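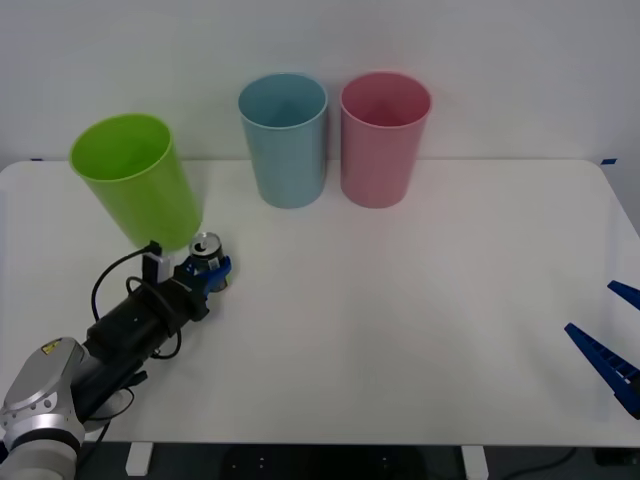 *Cups-and-can task, fixed camera view. Left arm holding the can, right gripper at the edge of the table.*

# Brudemeck two-arm cups and can set

Recordings from the two-arm bench in the Brudemeck shared workshop. The set covers one table, three plastic cups and a soda can. It was put together by Lorna Magbanua and Ziad Akl, with scripts by Iqra Lodhi.

## Status

Usable, still growing. The October batch is the first one with the current gripper fingers. Older recordings used a shorter finger and are kept in `old_fingers/`. Don't mix them into training unless you have a reason to.

## Setup

- Two arms, one on each side of a white table, with a plain white wall behind.
- Blue gripper fingers, printed in the workshop. The inner face is ridged. The first version was smooth and let cans rotate in the grip.
- A small camera on top of the left gripper, plus one fixed camera that never moves during a batch.
- Blue tape at the far corners of the table. Check the table against the floor marks before recording. If it has shifted, realign it and redo calibration.

The left wrist cables need slack. Huệ Vi rerouted them after we pulled a connector out twice during long wrist turns. Leave the loops as they are, even if they look untidy. Tying them down tight brings the problem back.

## Objects

| name in labels | object |
|---|---|
| `cup_lb` | light blue cup |
| `cup_pk` | pink cup |
| `cup_gr` | lime green cup |
| `can` | silver soda can |

The cups are the same shape and size. Cans get dented, so `can` is not the same physical can across the whole set. Replace it when the sides no longer sit flat in the fingers.

## Files

Each episode is a folder:

```
ep_name/
 fixed.mp4
 wrist_left.mp4
 joints.csv
 notes.txt
```

`joints.csv` has one row per time step, left arm columns first. Gripper opening is the last column for each arm. `notes.txt` is typed by whoever ran the episode and may be blank.

Episodes run up to 11 seconds. Anything longer was cut by the recorder and should be thrown out by `clean.py`. If you find one that got through, tell Iqra.

## Labels

Marilou Magbanua labels start and end of grasp by hand from the fixed view. A grasp starts when both fingers touch the object and ends when either one lets go. A cup that tips over is labeled `tip`, even if it gets picked up afterward.

## Known problems

- The can reflects the ceiling light. Color-based tracking loses it often.
- The right gripper is partly outside the fixed view at rest. Use the joint data for its position.
- In 7 episodes the wrist video starts late. They are listed in `late_wrist.txt`.
- Same table, same wall, same light. A model trained only on this will probably not do well on another bench.

## Using the bench

Book it on the sheet by the door. Keep the floor cable clear of your feet and your chair. Power down both arms before reaching across the table, then put the cups back on the shelf when you finish.

## License

Free to use and change for any purpose. Please credit the Brudemeck workshop.

We use cookies to remember your settings and count visits. By continuing to browse you accept this. Accept | Manage preferences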